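Weighing things: a talk for the Rornside home bakers
Speaker notes - Wednesday evening session

Slide 1 - title

Say hello, thank Bláthnaid Scanlon for the invitation and for setting up the chairs. Phones on silent. Ask for a show of hands: who owns a kitchen scale? Keep your hand up if you used it this week. Keep it up if you know where it is right now. (Pause here, there is always a laugh.)

I love this subject! I've been baking bread for other people since I left school and I still get a kick out of setting a bowl down, pressing the button and seeing zero come up. Start from zero, add flour, stop. It's the calmest part of my morning.

Slide 2 - the cup experiment

Tell the story of the class in July. Five of us at Aisling Sheehan's house, same bag of flour, same measuring cup, three cups each into a bowl. Then we weighed the bowls. Lightest was 313 grams, heaviest was 395. Same cup! Aisling spoons hers in very gently and levels with a knife. Yusri Pasaribu digs the cup into the bag like he's shoveling snow, and packs it against the side on the way out. Both of them make good bread, by the way. They've each learned to fix it later with a splash more water or another handful of flour, and they do it by feel.

Ask: which one are you? Let people shout out.

The point to land: when a recipe comes out different each time, the oven usually gets the blame. Look at the flour first.

Slide 3 - the tare button

Go slowly here, some people have never used it. Do it live with the blue bowl.

Bowl on. Press tare. Zero. Flour in. Press tare. Zero again. Water in. Press tare. Salt in. One bowl, one spoon to wash. If you're scooping honey, put the JAR on the scale, press tare and spoon out until it says minus 70. That's 70 grams of honey in your dough and no sticky cup. People gasp at this one, give them a second.

Warn about the auto shut-off. Mine goes to sleep while I'm hunting for the yeast. Get everything out of the cupboard before you switch on.

Slide 4 - small amounts

Kitchen scales are poor with tiny weights. Two grams of yeast, sprinkled in slowly, may not show up at all. Two ways around it:
- use a small pocket scale for anything under ten grams
- or weigh a bigger amount and divide it by eye on a board

Sinéad Costello does the second one with a butter knife and is quicker than I am with the first. Ask her to wave if she's in.

Slide 5 - where the scale lives

My favorite slide, don't rush it.

A scale needs a spot of its own. Firm and level, bare plate, nothing leaning on it, display facing you. If you have to lift the toaster and two cookbooks to reach it, you'll go back to the cup, I promise you. Mine spent a year in a drawer under the cake tins and I weighed nothing that year.

Cloth under the scale, yes or no? People always ask. A thin one pulled flat is fine. A thick folded towel lets the feet sink and the reading can wander - I've had a loaf's worth of dough creep up and down on me while I stood there with the scraper. If there's a bunched-up bit, keep the scale well away from it. And check that the cloth isn't riding up over the edge of the plate.

I do like a plain bright color underneath. You see spilled flour right away, and you can pick the whole thing up by the corners and shake it outside.
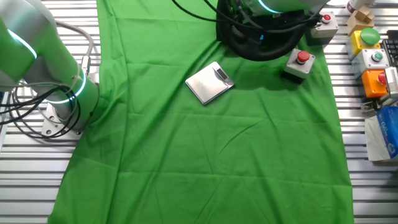

Slide 5: small digital scale on a green cloth, plate clear.

Leave this one up while people talk to their neighbor. Two minutes. Question for the pairs: where does yours live, and what's on top of it?

Slide 6 - looking after it

Wipe the plate with a damp cloth, never under the tap. Store it with nothing on top. Spare batteries in the same drawer, because it will die on the morning of a birthday cake.

To check it, use something with a known weight. I keep an unopened bag of sugar for this, and Aranka Deák has a proper brass weight from her grandmother's shop (she may have brought it, ask). If the number is a little off but always off by the same share, your bread won't care. If it changes every time you set the same thing down, try new batteries and a firmer surface before you buy another one.

Slide 7 - try it at home

Handout: the Breathnach loaf, all in grams, water too. Bake it twice before next month, once with cups and once with the scale, and write down what the dough felt like. There are 80 copies on the side table, take one for a friend.

Questions. Likely ones:
- ounces or grams? Grams, the numbers are easier to double.
- eggs? Weigh them out of the shell, beaten.
- does the water really need weighing? Yes! Most of all the water.

Finish by 8:30, the room has to be cleared. Bring the blue bowl home this time.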